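So, my project! I spent two weeks of February in the finishing room at Jondex, which takes in workwear and hotel linen, cleans it and sends it back folded. My question was a simple one to write down and a hard one to answer: when a machine takes over part of a job, what happens to the rest of the job?

I picked Jondex partly for the bus route (I'm not going to pretend otherwise) and partly because they'd started using a robot arm to pick up and fold garments on one of their lines. Krishnamoorthy Sastry, the shift lead, let me sit in for as long as I liked provided I tied my hair back and kept out of the way of the trolleys.

## Before the robot

There are 11 people on the day shift. Until last year all of them folded, all day, with a bit of swapping about when somebody's shoulders had had enough. On a normal shift the line got through 780 pieces. I know this because there's a big whiteboard by the door and they keep the old totals in a ring binder, bless them.

Jayanthi Varghese has folded there longer than anyone, and she showed me how she does a jacket. She gives it one shake, her hands find the shoulder seams without her looking, and it's a square before you've worked out where the sleeves went. I tried. Mine looked like a cushion.

## Working next to it

The software on the arm is called Murnness, so everyone calls the arm Murnness too. It does the heavy dark garments and people do the shirts, the sheets and anything with fiddly buttons.

What surprised me most was how much human work there is around it. Somebody has to feed it, and feeding it is a skill! If the clothes go in as one big knot it grabs two together, or it gets hold of a sleeve and leaves the rest trailing. Jayanthi has ended up as the person who loads it best, and she does it by pulling each piece a little way clear of the pile first. That wasn't in the training. She worked it out in her second week and then showed the others.

Dark cloth is the awkward bit, according to Krishnamoorthy. Navy on navy has hardly any edges to find, and a person gets round that by feeling for the hem. Murnness has two flat grey fingers and takes hold of a thick bunch of material between them, with the rest hanging down in folds.
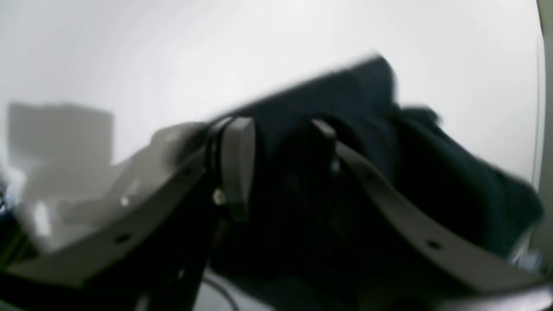

## What the numbers say

On the days I was there the arm's line did 628 pieces a shift, so fewer than the old total. I thought I'd read the board wrong and went back to check. But only part of the team is on that line now, and the others have moved to mending and checking, which used to get squeezed into the last half hour. I couldn't work out a fair pieces-per-person figure, as people drift between tables all day, so I've left that out.

## What people told me

Sore wrists came up a lot, and most people said theirs were better. The heavy jackets were the worst job and they're glad to see the back of them.

The talking has changed too, and I hadn't thought to ask about that. When everyone stood at one long table you could chat right across it. Now the arm's area sits in the middle with a gap round it, and the two ends of the room have sort of become two rooms. One woman said she only hears the gossip at lunch.

Pay hasn't changed. Jayanthi thinks loading ought to count as a higher grade, and having watched her do it I agree with her. Krishnamoorthy has put the request in, but there was no answer by the time I left.

## If I did it again

I'd go for longer, and I'd ask to see the evening shift, who apparently load it in a completely different way. I'd also write my questions out properly beforehand. Half of my notes from the first day say things like "ask about trolleys??" and I still don't know what I meant.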